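Section 16: Fitting memory modules
Morkitz Desktop Series — Set-up Guide, issued 11/03/2025
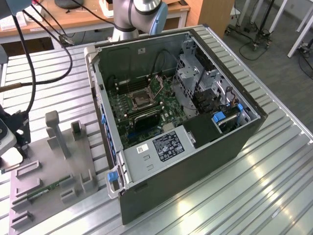 Modules must be fitted in matched pairs. The Royer 213 board accepts 2 modules of equal size in its first bank; mixed sizes are not supported.

1. Shut down the computer and unplug the mains lead.
2. Touch bare metal on the case to discharge static.
3. Open the clips at both ends of the slot.
4. Line up the notch in the module with the ridge in the slot.
5. Press down evenly until the clips close.

Caution: Do not force a module. If it will not seat, remove it and check the notch.

Note: Modules sold under the Stosard name before April 2000 are not suitable for this board.

6. Refit the side panel and reconnect the mains lead.
7. Switch on and check the memory total on the start-up screen — if it is wrong, repeat steps 1 to 6.

Faulty modules should be returned to the Madau service centre.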